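In Favor of the Sloped Bin

6/22/22

The straight-sided bin is the default container for loose parts in most workrooms, and I think it is the wrong default. For mixed small items that are taken out one or two at a time, a metal bin with high sloping sides is the better object. It costs more, it stacks badly, and it wastes shelf depth. I would still buy it for any station where people or equipment reach in more often than they pour out.

The argument starts at the corner. In a box with vertical walls, a block that slides against the wall sits flush with it. One face is on the floor and another is against the side, and if it has gone all the way into the corner, a third face is covered as well. The faces left to hold are the ones pointing up and inward. Anyone trying to pick it up has to push it away from the wall first, with a fingertip on top and some friction, and the neighboring parts usually move with it. Repeat this all day and the corner is where the last parts always are.

A sloping wall changes the contact. A rectangular block resting on the floor touches the slope along its lower edge only. Above that edge there is a wedge of open space, narrow at the bottom and wider at the top, and the side of the block stays exposed. A finger fits in the wedge. The steeper the wall, the smaller the wedge, and past a certain steepness the benefit is gone. I have no formula for this. At the Puvport shop in Brinville, where I did parts preparation for most of my working life, we had sloped bins from two suppliers. The one with the shallower walls was emptied by hand without complaint, and the other was regularly tipped over onto the bench by whoever got to the bottom of it.

Tipping is worth a paragraph of its own. A container that has to be tipped to be emptied is being used as a bag. The parts end up on the table, some end up on the floor, and the table is then a second container with no walls at all. I counted tipping as a failure of the bin and never of the person. The written procedure at Puvport prohibited it, and the procedure had no effect. Replacing the bins did.

Height is the second variable, and it works against slope. High walls keep parts in when someone rummages. They also put the wrist at an awkward angle and throw a shadow on the floor of the bin for most of the day. Low walls are comfortable and lose parts. The usual compromise is a bin whose front wall is cut down so the hand can enter level. This is fine on a rack, where every approach is from the front. On an open bench, where the approach may be from any side, the cut front only moves the spill to one predictable place. I prefer four high walls and a wide mouth. Width at the top is what sloping buys, so the two choices belong together.

The objections to metal are mostly about noise. They are fair. A handful of hard blocks dropped into a bare metal bin is unpleasant at the next bench, and in a small room it is unpleasant everywhere. Some shops glue felt to the floor. I have removed more felt than I have installed. It picks up grit, the corners lift, and thin parts go under the corners. A better answer is to lower the parts in, which takes a few seconds longer and also saves their edges.

Against this, metal keeps its shape. Our plastic tubs, the Wullis 20 in particular, bowed outward at the long sides after a season of being carried full. Once a side has bowed, the floor bows too, and small parts drift toward the low spot and pile there. We bought 36 of them in one order, on price, and I signed the request. By the second December they were holding rags.

Color is treated as decoration and should be treated as a specification. The interior of a bin is the background for everything in it. White shows dirt and bounces the overhead light back at the user. Black hides dark parts completely. Medium gray is dull to look at and correct for most contents, provided the contents are not gray themselves. A red block or a green piece separates from it at a glance, in poor light, without any labeling. If the parts are unfinished metal, the advantage disappears, and I would then accept a colored liner in spite of what I said about felt. 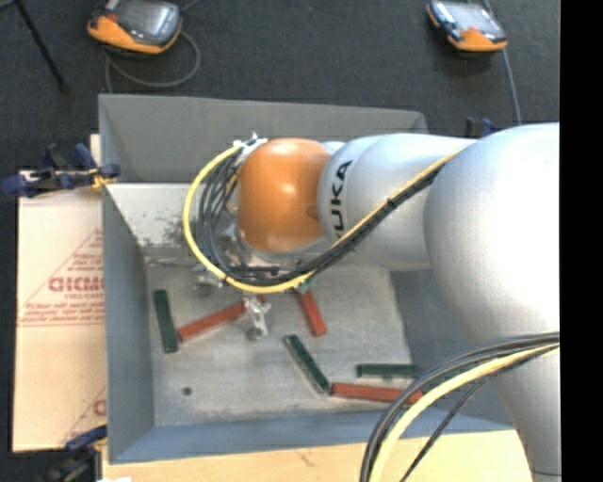 One reader of an earlier version of this essay wrote that the whole question was beside the point, and that parts should never be loose in the first place. Put each one in its own pocket in a tray, the letter said, and the slope of the wall stops mattering. The writer had changed a kitting room over to pocketed trays and would not go back.

I take this seriously, and for some work I agree with it. If the parts are fragile, or expensive, or have to be presented facing one way, they should be in pockets. A tray also shows a shortage immediately, as an empty pocket, and no bin does that.

The cost of the tray is paid earlier, by someone else. Parts arrive loose. They come out of the saw, the mold or the carton loose, and somebody has to place them. The person at the final station sees a perfect tray and concludes that trays save time. The person at the loading station has spent the morning reaching into a bin. All the tray has done is move the bin one room over, and that bin is usually the cheapest straight-sided tub available, on the theory that it is only temporary. Every tray system I have worked next to had a bad bin at the head of it.

There is also the matter of change. A pocket fits one part. When the Golestani block set was revised, the long block grew slightly and no longer seated in the old trays. The trays were scrapped. The bins went on holding the new blocks as they had held the old ones.

Mixed contents are where I expect the most disagreement. The orthodox view is one bin, one part. I held that view for years and I still apply it to fasteners, where two lengths of the same screw can be told apart only by measuring. For parts that differ plainly in color and shape, I no longer think separation is worth the bench space. A person looking for a red block among green pieces does not search in any meaningful sense. The eye goes to it. Splitting the two into separate bins doubles the footprint, and it means that two small bins are used, with steep sides and narrow mouths, where one wide one would have been comfortable to reach into.

The limit on mixing is depth. One layer of mixed parts is readable. Two layers are tolerable. At three layers the lower parts are hidden, and the user starts to stir, and stirring is how edges get chipped and how small pieces work down to the floor under large ones. My rule is to fill a mixed bin to no more than a third of its height. Visitors tend to look at a bin filled this way and see wasted capacity. The empty two thirds is where the hand goes.

I should set out the costs plainly. Sloped bins nest when empty, which is convenient, and do not stack when full, which is a real loss. At Puvport we gave up an entire shelf to them. We had 222 bins in circulation at the peak, and the sloped ones took up far more than their share of the storeroom. They are heavier than tubs of the same mouth size. A full one should not be lifted by a single person from below knee height, and many were. The seams where sloping walls meet at the corners need to be finished properly, and on cheap examples they are not. Run a glove along the inside of a seam before buying. If the glove catches, parts will catch too.

Price is harder to state fairly. The quote I remember best was about 600 dollars for a small batch, against a fraction of that for tubs. Over a few years the difference shrinks, as the tubs are replaced and the bins are not, but a purchasing department looks at one year. I lost that discussion more often than I won it.

For anyone choosing now, I would suggest testing with the last part and ignoring the first. Any container performs well when full. The parts on top are exposed from all sides and could be picked out of a bucket. Put a single block in the bin, slide it into the worst corner, and pick it up with two fingers wearing whatever gloves are normal for the job. Do it from the near side and again from the far side. If the block comes up both times without being chased along the wall, the bin is suitable. If it has to be dragged to the middle first, keep looking, whatever the catalog says about capacity.

I would also ask for the interior dimensions at the floor. Catalogs give the mouth, and on a sloped bin the mouth flatters.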